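Stomano Shop Forum > Grippers and End Effectors > Hand-held gripper upkeep, fisheye camera model

rostow_rick
Member
May 21, 2019

Finally got our hand-held gripper running the way I want it and I have to share, because I love this thing. It's the tool you carry around to record a grasp, and the same fingers then go on the arm. After over 1,000 grasps the left finger started closing late. I pulled the slide, cleaned the rail, put in a fresh finger pad, and it closes like new! The whole job took 9 minutes, and I was slow on the screws.

My routine now: wipe the lens, open and close the fingers by hand, check the cable clip, then grab something awkward before we do any real work. What does everybody else do?

flinachfan
Member

Nice write-up. I'd skip the grease on the rail if you were thinking about it. We greased ours in April and it picked up lint from everything on the bench. Dry rail, soft brush, that's it.

tinbender
Senior Member

Disagree on the dry rail. A tiny bit of light oil on a rag – and I mean tiny – keeps ours smooth for weeks. Dry, it squeaks and you can feel it catch near full open. Maybe yours has the plastic slide and mine doesn't?

flinachfan
Member

Plastic slide, yes. Okay, that could be the whole argument right there. I'd still keep oil away from the pads. Once it gets in the foam you're buying new ones.

rostow_rick
Member

Mine is the plastic one too, so dry it stays. Thanks, both of you. I had the oil can in my hand when I read this.

Châu Lại
Moderator

Love seeing people look after these! One thing I'd change in your routine, Rick: do the lens last. You touch everything else with your fingers and then there's a smudge right in the middle of the view for the rest of the day (ask me how I know). Also look at the dark ring at the edge of the view. If it's fatter on one side than it was last week, the camera mount has crept and needs to be snugged up. Ours takes 2 screws and a dab of thread lock.

tinbender
Senior Member

I wouldn't put thread lock on a camera mount. You'll want it off again someday and those little heads strip if you look at them wrong.

Châu Lại
Moderator

The weak stuff comes off fine with a hand driver. I've had the same mount on and off all spring. But sure, if your screws are soft, a spring washer does the job too.

rostow_rick
Member

Lens last, got it. What do you folks use for the awkward item? I've been using a coffee mug and I think it's too easy.

Châu Lại
Moderator

Anything with a soft part and a stiff part is good, and so is anything round and shiny, which makes the camera work for its living. Mix them up and go slow on the first few. These two are from our shop, seen through the gripper camera: 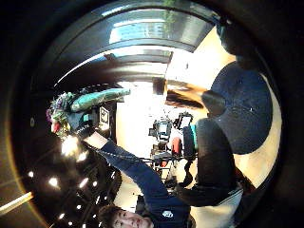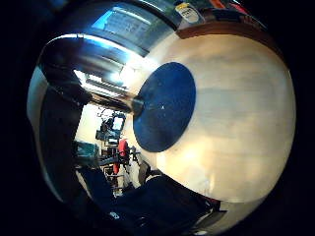
First one: bouquet in teal-green paper, held by the stems end of things up near the wrist. Second one: the big ball up close, cream paint on one side and mirror finish on the other.

flinachfan
Member

Flowers! Okay, that beats my roll of tape. And I can see the ceiling lights flaring on the shiny side of that ball. Trying something like it tomorrow.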